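Girard Exterior Cleaning
Pre-Start and Close-Out Inspection: Ladders, Lifelines and Gutter Work
Site: Poven Court, buildings A through C
Completed by: Teodoro Montes, crew lead
Month: September

Mark each line OK, NO or N/A. Any NO in sections 1 to 3 stops work on that building until the line is cleared and initialed.

1. Access and ladders

1.1 Extension ladders free of bent rungs, cracked rails and missing feet. OK
1.2 Rope and pulley run freely, rung locks seat on both sides. NO
Comment: Left lock on the 28-foot ladder sticks half open. Ladder tagged and put back on the truck. Replaced with the spare before start.
1.3 Duty rating label readable. OK
1.4 Standoff fitted wherever the ladder meets gutter or siding. OK
Comment: Building B has older aluminum gutter with hangers spaced too far apart. Standoff must bear on the wall, never on the gutter lip.
1.5 Ladder set on firm, level ground, one foot out for every four up. OK
Comment: Mulch bed on the north side of A is soft. Use the leveling plate.
1.6 Top of ladder tied off before anyone steps onto the roof. OK

2. Roof and fall protection

2.1 Harness webbing and stitching checked by the wearer and by a second person. OK
2.2 Lifeline free of cuts, glazing and chemical staining. OK
Comment: One line shows light bleach spotting over the last few feet. Passed for today by the office, to be retired at the end of the month.
2.3 Anchor fixed to framing, all fastener holes filled. OK
2.4 Roof surface dry enough to walk. N/A on C
Comment: Heavy moss on the C north slope. Treat from the ladder and the ridge only. Do not walk that slope until it has been treated and rinsed.
2.5 Skylights identified and marked off. OK

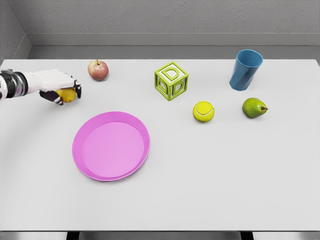

2.6 Roof vents and flue caps checked for loose flashing before any water is applied. NO
Comment: Vent 3 on building B has lifted flashing on the downhill side. Reported to the property manager. Keep rinse water away from it and work from above with low flow.

3. Pumps, hoses and chemicals

3.1 Soft wash pump holds pressure with the gun closed. OK
3.2 Unloader valve on the pressure unit returns to bypass when the trigger is released. OK
3.3 Hose couplings seated, no bulges in the outer jacket. OK
Comment: Hose 23 has a scuffed jacket near the reel end. Cord not showing. Recheck at next use.
3.4 Mix tank labeled with product and strength. NO
Comment: Label washed off. New label written and taped before filling. Ask the shop for engraved tags.
3.5 Eyewash bottle full and in date, kept outside the cab. OK
3.6 Gloves, goggles and boots worn by anyone handling mix. OK
3.7 Outdoor outlets covered and breakers for exterior circuits off. OK
Comment: Breaker for the building C path lights is unlabeled. Confirmed with a tester.

4. Ground area

4.1 Cones and tape out past the drip line on the working side. OK
4.2 Residents told to keep windows shut. OK
Comment: Unit 278 had a window open at 8:15 a.m. Spoke to the tenant, window closed before spraying.
4.3 Plants wet down before, during and after treatment. OK
4.4 Downspouts feeding rain barrels disconnected. OK
Comment: Two barrels, both on A. Reconnect only after the final rinse.
4.5 Storm drain covers in place. OK

5. Close-out

5.1 Gutters flushed, every downspout running clear. NO
Comment: Southeast downspout on A backs up at the buried elbow. Needs a drain auger. Not in the scope of this job, quoted separately under work order 339.
5.2 Debris bagged and removed. OK
5.3 Breakers restored and outlet covers off. OK
5.4 Ladders, lines and anchors counted back onto the truck. OK

Open items carried forward: 1.2 ladder lock, 2.2 lifeline retirement, 2.6 vent flashing, 5.1 downspout. Copy to the office and to the property manager.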